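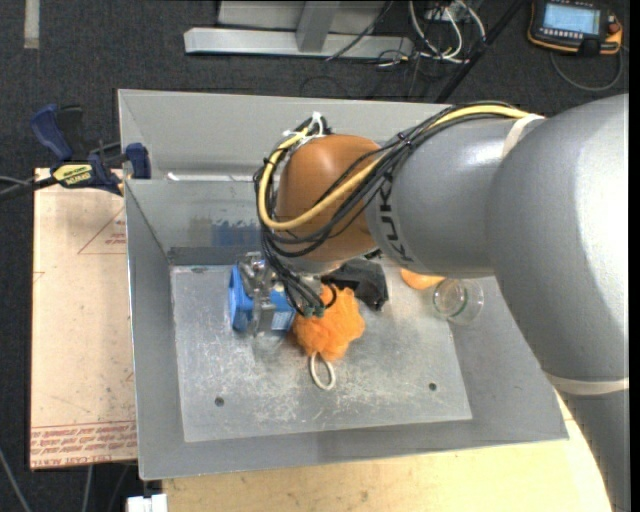
What's in the bin

Welcome, and thank you for stopping by! Curnley is a collection of pictures of ordinary household odds and ends lying together in an open metal bin – the sort of jumble you get when a bathroom shelf and a hall closet are emptied into the same place.

We like things that are hard to draw a neat line around. A mesh bath puff is a favorite of ours (the orange one has a white cord loop, and we file the cord with the puff, never on its own). Boxy items like the blue one get a single label, printed patches and all. Crumpled, fabric-like things go under "soft, other" unless you can really tell what they are, and please don't guess!

What you get

1706 pictures, split into 30 folders, plus 2 plain text lists: one of item names, one of colors. Theresia Marti wrote the color list and was very patient with all of us over where orange ends and light orange begins.

Items that are partly covered

If only the lower part of something shows, label the part that shows and tick "partly hidden". Rupert Hauser's older notes from February say to skip these – please ignore that, we changed our minds.

Known problems

Folder 30 still has a few names spelled two ways ("bath puff" and "bath pouf"). Damian Moser is working through them and would be glad of a hand.

Last updated Apr 12, 2023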